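Artificial flowers for the front hall, tacky or fine?

mossyporch
June 15, 2018
We close on the Plollbridge house soon and the front hall gets zero sun. I killed 15 real bunches last winter (yes, I kept the receipts) and I'm ready to go fake. My sister says it'll look like a dentist's office. Thoughts?

tinroof_62
Your sister's right, sorry! Fakes collect dust and fade. Get a snake plant and be done with it.

halfpastfern
Disagree. Cheap ones look cheap, sure, but a decent stem in a small vase is lovely, and you can wipe off dust in a minute. I'd stay away from the giant arrangements. Wusamia had one for 500 bucks and it looked like a parade float.

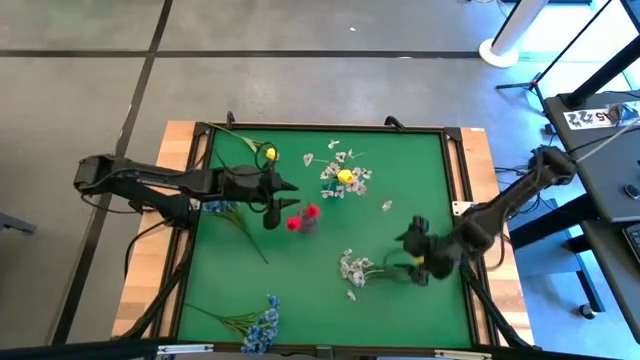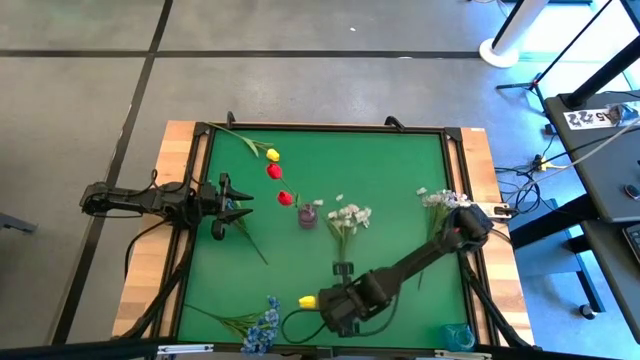
Artificial flowers on the green top, small vase in both

mossyporch
Ooh okay, small vase is more my speed. Do you mix colors or stick to one?

halfpastfern
One for me, or two if they're close. And bend the stems a little, straight out of the bag they stand up like pencils.

tinroof_62
Still dust magnets. I had silk peonies from Kobzar in the bathroom and by December they were gray.

quiltbarn
A bathroom is the worst place for them though, all that steam and hairspray! Mine are in a hallway and I just hit them with the hair dryer on cool. Six years and still going.

tinroof_62
Fine, hallway maybe. I'd still get the snake plant.

mossyporch
Going to try three stems and a little vase. If my sister says dentist I'm blaming halfpastfern.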